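Open Day at the Mesness Sports Hall

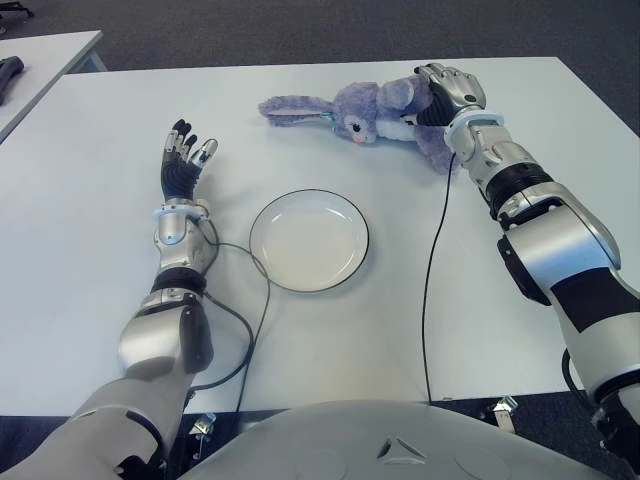
Vilja Lappalainen

The Mesness hall opened its doors to school teams in June, and I went along with the girls' basketball squad from Heiskanen. We left at 7 a.m. and the bus took 159 minutes with one stop for gas.

The building has two full courts side by side with a curtain between them. The bleachers on the main court seat 593 when they are all pulled out. On the day only one side was open, and it filled up before the first scrimmage.

Anneli Hämäläinen runs the schedule for the high school league and met the coaches at the front desk. She walked us through the locker rooms, the training room and the laundry. There are six locker rooms now. The old gym had two, and visiting teams often had to change in a classroom.

Most of the coaches' questions were about winter. Our league lost nine dates to snow last season and played some of the makeup games on back-to-back nights. Hämäläinen said the second court will be held open for makeups from January until the playoffs. A school can ask for it up to noon the day before. The fee is $60 a game, with the clock and scoreboard included. Referees are extra.

Valtteri Aaltonen, who coaches the boys at Grirkari, asked about junior varsity. Those games can be moved too, but varsity goes first if two schools want the same slot. He didn't like that much and said so.

After lunch the squads played short scrimmages, two eight-minute halves each. We lost to Grirkari by five and beat the home team by two. Elsa Väisänen hit three shots from the corner in the second one. The floor is faster than ours and the rims are tight.

Parking is the weak point. The lot holds 200 cars and the exit is a single lane, so our bus sat for a good while before it reached the road. Teams coming in the fall should use the north gate, which was locked when we were there. The first league games in the hall are in November.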